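4 minute read

Search products Search Go

Utensil caddy, two-compartment, plastic – $4.77 each

I've been selling kitchen odds and ends at Marikar since September, and the thing I get the most email about is the humble utensil caddy. Not the knives, not the big Sternberg stockpots I was so proud of getting in. The caddy! So it finally gets a page of its own.
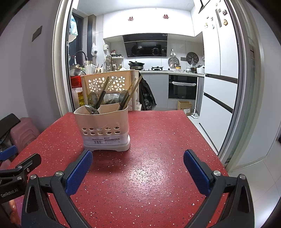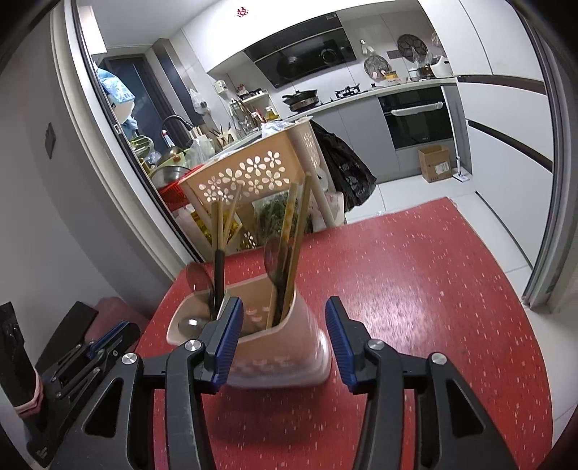
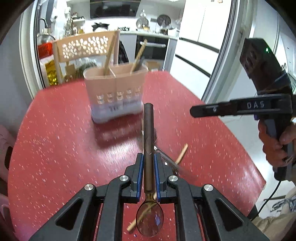 Utensil caddy on a red tabletop. Spoon and sticks in the last photo sold separately.

Okay, so what do you need to know? It stands up on a counter and you put your spoons in it. I keep mine right by the stove, handles up for the cooking stuff, and the everyday forks stay in the drawer where they've always been. My mother does it the other way around and we've agreed to stop discussing it.

The holes are the part I care about. I had a ceramic crock for years, very pretty, and there was always a bit of gray water in the bottom that I pretended not to know about. With this one I just set it on the drainboard after the dishes and move it back before bed. If your counter is wood, put a saucer under it.

Cleaning is easy – warm water, dish soap and a bottle brush for the corners. I wouldn't put it in the dishwasher. I tried one on the bottom rack and it came out leaning a little to the left. Still works, and it's now full of pens at the shop.

People ask how it compares to the Padico one. The Padico is heavier and has rubber feet, and if you own a lot of big metal ladles I'd pay the extra and get that. For wooden spoons, chopsticks, spatulas and the like, this is plenty. Desico makes a hanging version too, but I've never gotten along with suction cups.

Item number 3722. A carton is 180 pieces and we'll split one for cafes and schools, just write first so I can check what's on the shelf. Color varies by batch and I can't promise you a particular one, sorry. Orders in by 2 p.m. go out the same afternoon. Returns are fine if it hasn't been used.

3 comments

Rianne Goossens
Bought two, one for the camper. It does tip over on bends if you only load one side.

Prodromos Karras
Does the label come off clean? The last caddy I bought stayed sticky for a month.

Veerle Bosman
@Prodromos a little cooking oil on a paper towel, leave it ten minutes, then soap.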